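Firnow Publishes Bench Safety Guidance for Small Robot Arms

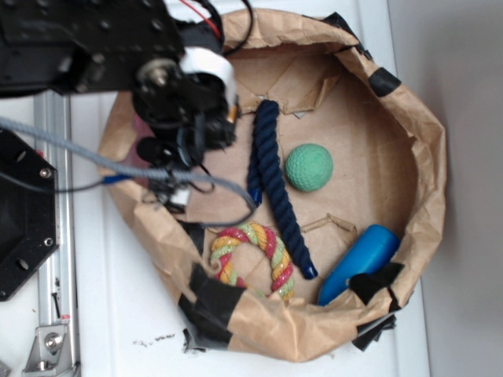 Firnow has issued a revised code of practice for small robot arms used on open benches, the first update since the guidance was extended to teaching laboratories. The code applies to arms that work without a fixed enclosure and sets out what must be checked before power is switched on. One section deals with the objects an arm is given to handle. Sites are asked to record each item by type and surface, so that a rope toy, a braided ring and a dimpled ball in the same tray are entered separately and not under a single heading such as "pet toys." The section also covers improvised trays. Cardboard and paper may be used, but tape holding a rim must be inspected at the start of each session, and any strip that has torn or come away must be replaced.

Cables receive closer attention than before. Under the revised text, a cable that crosses the work area must be noted on the setup sheet, and the arm must be moved through its full reach at low speed before a task begins – a step that was previously optional.

The draft was open for comment at the Lindsay and Clurisov sites, where staff submitted 77 responses. Most concerned record keeping. Firnow reviewed 538 setup sheets in preparing the final text and found that cable routing was the entry most often left blank.

"The requirements are modest, and most sites already meet them in practice," said Karla Rosales, who led the revision. "We are asking that the checks be written down."

The code takes effect in November. Sites may take up to 2 months to complete the change to the new setup sheet. Printed copies are available on request from the Clolulach office.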